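Murnbridge textile workshop, notebook
22/12/2023

Felting shrinkage, knit swatches, second round.

Finished measuring the swatches from the Fillunar wool. All were cast on at the same stitch count, 4 mm needles, stockinette with a ribbed border top and bottom. Washed on the short program with the Plullex soap, spun once, dried flat on the rack by the window.

Stockinette came down 9 percent in width and a bit more in length. The ribbing hardly moved in width, which matches what we had in June. Where rib meets stockinette the swatches cup, and pinning them out only hides it for a day or so. The two swatches I left unpinned are more useful to look at, so leave the rest unpinned next time.

Row gauge is still the weak point. I measured over 9 rows and the readings wander depending on how hard the ruler is pressed. Measure over the whole swatch and divide.

The Tsakiris yarn is a different matter. It bled into the rinse water on all three tries, darkest on the first. Vinegar made no difference that I could see. Keep it away from the undyed swatches and wash it on its own.

Also went through neck edges, as the pattern notes say nothing on how much give to allow. Picked-up ribbing holds its shape better than a rolled edge but gets tight if bound off at normal tension. Going up one needle size for the bind-off fixed this on the test collar. The sewn bind-off is stretchier still but slow, and I dropped a stitch twice. 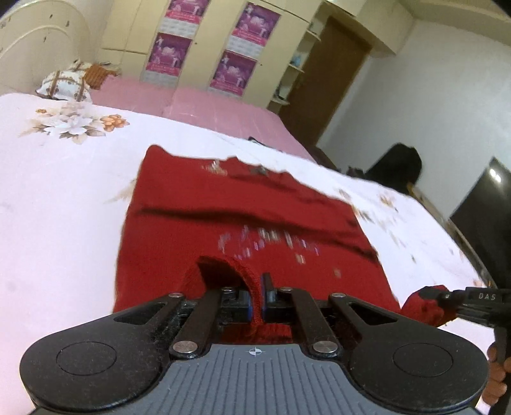
Red sweater, ribbed neck edge.

Weighed what is left of the Fillunar: 1,606 g including the two cones. Enough for the full-size sleeve and a spare set of swatches. More than 100 g of the odd ends can go in the stuffing bag.

To do:
Rewash swatches C and D, long program.
Label the unpinned ones before they get mixed in.
Order soap, bottle nearly out.
Try the sleeve with the rib knitted one size down and see if the cupping goes away.

Drying rack has a loose leg again, tied up with string for now.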